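Why Do We Have Capital and Small Letters?

Every letter has a twin, and some of those twins look nothing alike! 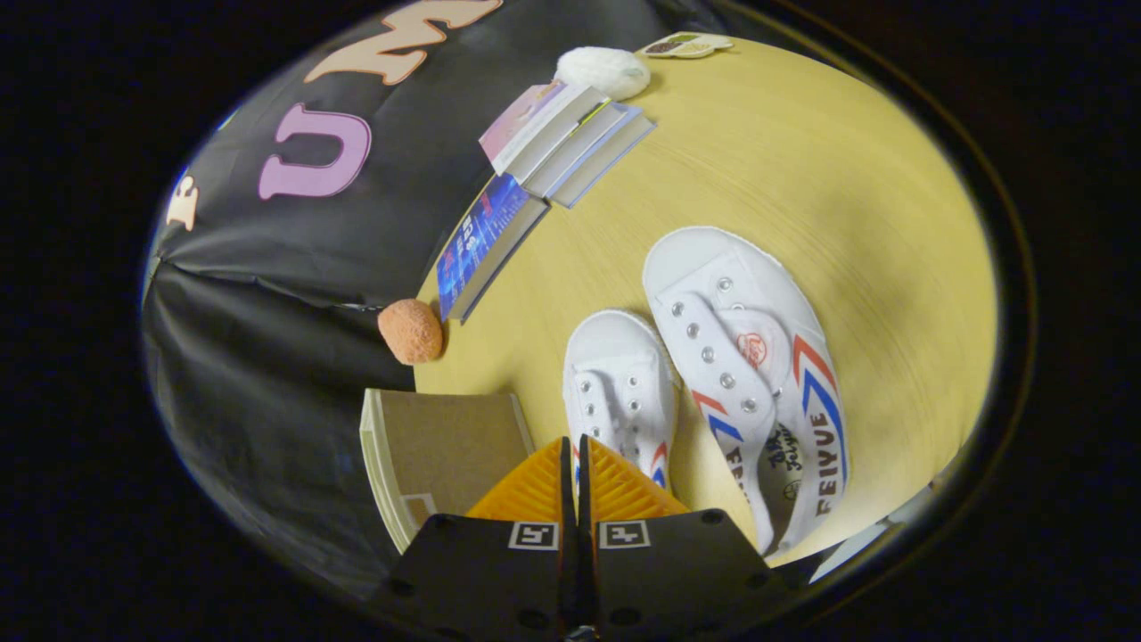

Have you ever wondered why we write A and a, or G and g? They make the same sound, so why bother with two shapes? To find out, we have to travel back to ancient Rome, where people carved words into stone. Try cutting a curvy little g into a rock with a chisel and you'll see the problem! Straight lines were much easier, so Roman letters were big and bold. We still like them that way when we want to be noticed. Think of shop signs, or a pink U and a peach M cut out and stuck up on black cloth – you can read them from right across the room. Funnily enough, that round-bottomed U is one the Romans didn't have as a separate letter. They used V for both sounds, which is why old buildings sometimes have words that look like spelling mistakes.

So where did the small letters come from?

They came from people writing quickly. When you write fast with a pen, you don't want to keep lifting it off the page. Corners get rounder. Lines get joined up. Over hundreds of years, the big E with its straight arms curled into a little e, and the big M grew soft humps like a camel (well, a camel with one too many legs).

Then, more than 1,200 years ago, monks and scribes in Europe began using a very neat, clear style of small letters. It had spaces between the words, too, and that was a huge help. BEFORETHATALOTOFWRITINGLOOKEDLIKETHIS. Phew! Imagine reading a whole book that way.

Why "upper case"?

This is my favorite part. When printing came along, each letter was a tiny block of metal. Printers picked the blocks out one by one and lined them up to make words, backward, so they would come out the right way around on paper. The blocks were kept in wooden trays called cases. Capitals often went in the case at the top, and small letters went in the one beneath, where they were easier to reach. Upper case, lower case – and we still say it today, even when we're tapping on a screen!

Does everyone have capitals?

No! Greek has them, and so does the Russian alphabet. But Arabic, Hebrew and Hindi writing get along perfectly well without any. In German, every noun gets a capital, so a dog is a Hund and a table is a Tisch.

Try it yourself

Write your name all in capitals, then all in small letters. Which letters keep the same shape? (S and O do. R really doesn't.) Now invent a small twin for the number 2 and see if a friend can guess what it is.

Comments

Margit Lindholm: My daughter has been writing everything with no spaces since she read this. Shopping list included!

Ovidiu Anghel: We tried the name game in February and Q caused a big argument. Could you do one on punctuation?

More to read
Who Invented the Question Mark?
How Braille Works
Secret Codes You Can Write With a Pencil
Why Is the Keyboard Not in ABC Order?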